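Home News Our Offices For Patients Careers Contact

FOR IMMEDIATE RELEASE

Kollano Dental opens a Saturday-style schedule all week long, with evening chairs at the Uzor Street office

Hi, I'm Omolara Aliyu, and I own Kollano Dental. I've been told a press release should sound like it was written by a very serious person in a very serious chair, but I've been cleaning and fixing teeth in this town for 11 years and most of you know how I talk, so I'm going to write this one myself.

The news is that starting in August we're staying open until 9 p.m. at our Uzor Street office, every weekday. Cleanings, fillings, crowns, kids' checkups, all of it. These are regular appointments with the regular team at the regular price. There's no evening fee and there won't be one.

I wanted to do this for years. When I opened the practice I worked nine to five like every dentist I'd ever trained under, and I kept having the same conversation at the front desk. Somebody would need a filling, we'd look at the calendar together, and they'd say they couldn't get off work until the month after next. Then the filling would turn into a root canal (and a much bigger bill). I got tired of it!

So last winter we sent a survey to our patients. I was hoping for maybe a hundred replies and we got 747. Of those, 405 people said they had put off a dental visit in the past year over scheduling, and 301 said they'd pick an appointment after 6 p.m. if we had one. I printed that page out and stuck it on the break room fridge, and it's still there under the pizza menu.

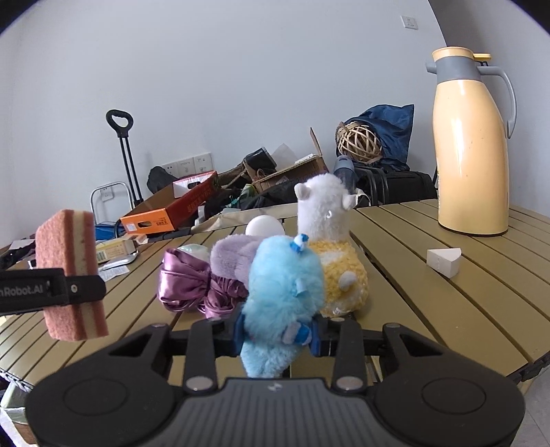 Light blue and very fluffy.

Now, you can't just keep the lights on later and call it a day. My hygienists have families, and I wasn't going to ask anyone to work from breakfast to bedtime. We've split the day into two teams. The early team runs from 7:30 a.m. to 2 p.m., and the late team comes in at 2 and stays through closing. Everybody got to choose, and I was surprised how many people wanted the late one. Two of our assistants are in school in the mornings and they practically ran to the sign-up sheet.

The late team is led by our new associate dentist, Dr. Brenda Troncoso, and I could go on about her for pages. She joined us this spring after working in a community clinic where she saw everything from toddlers' first teeth to full sets of dentures, sometimes in the same hour. She's calm, she's quick, and she explains things in English and Spanish without ever making you feel silly for asking. I let her fix one of my own molars, which is about as much trust as one dentist can give another!

I asked Brenda for a quote, as apparently you have to have one, and she sent me this:

"I like evenings. People come in after work, they sit down, and you can feel them let go of the day a little. I have time to go over the X-rays with them and talk about what can wait and what can't. If you haven't been to a dentist in a long time, please come anyway. I won't lecture you."

She really won't. I've sat in.

A few practical things, because the phone has already started ringing. Evening appointments run Monday-through-Friday hours only, at Uzor Street. Our smaller Dolik Avenue office keeps its daytime schedule for now. Parking behind the Uzor Street building is free after 5 p.m., and the back door will be unlocked until the last patient leaves, so you don't have to walk all the way around. If you've got a dental emergency, call us before you drive over and we'll tell you which office can see you fastest. We're holding two evening slots open every night for broken teeth, lost crowns and bad toothaches.

We've also switched to a new booking system called Zendis. You can use it from your phone to choose a time, move an appointment or fill out your health history before you get here. If you hate that kind of thing, don't use it! Call the desk and a person will pick up. My own mother refuses to book online and she has never missed a cleaning.

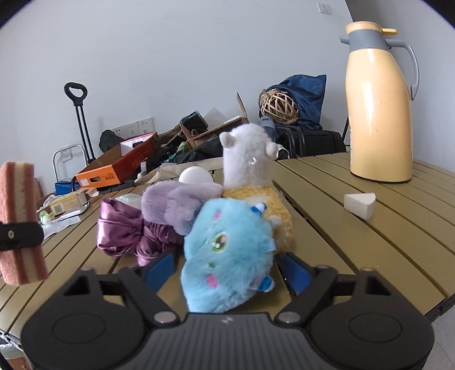

Soft toys on the table, with the alpaca in white and yellow.

For parents, I'd like to say something about after-school visits. The hour between 4 and 5 p.m. is going to be busy, and I'd suggest asking for the 5:30 or 6:15 times, when it's quieter. Feed the kids a little something first and brush afterward, please. A hungry seven-year-old is a hard patient and I don't blame them one bit. Brothers and sisters can be booked side by side in two rooms, so you're only making one trip.

Insurance works exactly the way it does during the day. We'll check your plan before the visit and tell you what we expect you to owe. If you don't have insurance, ask about our in-house membership, which covers two cleanings, exams and routine X-rays for one yearly fee. You can join at the desk on the same evening you come in.

We're hosting an open house in August at Uzor Street, from 5 to 8 p.m., and you're all invited, patients or not. Come meet Brenda, see the remodeled rooms, and get a toothbrush. There'll be sandwiches and lemonade (I lost the vote on cupcakes, and yes, I was voting for them). We'll have the Zendis screen set up at the front if you'd like somebody to walk you through it. The date goes up on our news page as soon as the sandwich people confirm.

Will we try this at Dolik Avenue too? I'd love to. That office has four chairs and a tiny waiting area, and I'd need to hire another dentist and at least one more hygienist first. If you know a good one, send them my way!

About Kollano Dental

Kollano Dental is a family dental practice with offices on Uzor Street and Dolik Avenue. We see adults and children for general, restorative and preventive care, and we're taking new patients at both offices.

Media contact: Omolara Aliyu, owner. Ask for me at the Uzor Street front desk, and if I'm with a patient I'll call you back between appointments.

Contact Us | Privacy | Copyright Kollano Dental. All rights reserved. | Back to top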